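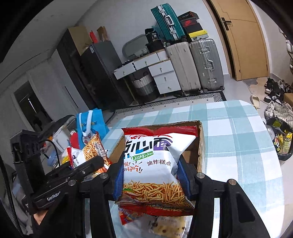 Getting the old estate through another winter

I had every intention of writing this before Christmas, and then the heater packed up and I spent most of my free evenings with my head under the dashboard, so you'll have to forgive the gap.

For anyone new, the car is a diesel estate I bought from Cyril Blackburn when he gave up towing his caravan. He'd looked after it beautifully (every receipt in a folder, going back to the first owner) and apart from tyres and a battery it had asked very little of me. Then one morning in the cold snap I turned the dial to hot and got a faint cool breath on my ankles and nothing at all on the windscreen.

My first thought was the thermostat, as the temperature needle had been slow to climb, so I ordered one and fitted it on the drive. It made the needle behave, which was nice, but my feet were still cold. I bled the system twice, once with the nose of the car up on the kerb, which is how my dad always did it. Still cold!

After that I gave in and took it to the garage on Maltilden Road, where Nhyira Lamptey had a feel of the two heater hoses where they go through the bulkhead. One was hot and the other was barely warm. Blocked matrix, she said, and she offered to flush it before we talked about taking the dash out, which I was very grateful for, having seen what that job involves. She ran a hose through it backwards and the muck that came out was the colour of strong tea. Fresh coolant, another bleed, and I drove home with the window open because I was too warm.

The bill was £241, including 2 new hoses and the coolant. I'd been quoted a good deal more over the phone by somebody else for a replacement matrix, so I went home happy.

Still on the list: the rear wiper, which parks itself wherever it fancies, and a rattle from the heat shield that I've been putting off since last April. I've got a big jubilee clip somewhere that ought to sort the second one, if I can remember which tin I put it in.

Last updated: 18 March 2020

Shared 19 times

9 comments (showing latest 3)

Darkside
Had the same on my old van. Flushed it three times and it blocked again by spring, so keep an eye on it.

Ramanauskas
Did she use any cleaner or just plain water? Mine has gone lukewarm on the passenger side only.

Cyril Blackburn
Glad the old girl is warm again. The jubilee clips were in the blue toffee tin when I had them, and I'm fairly sure I gave you that with the roof bars.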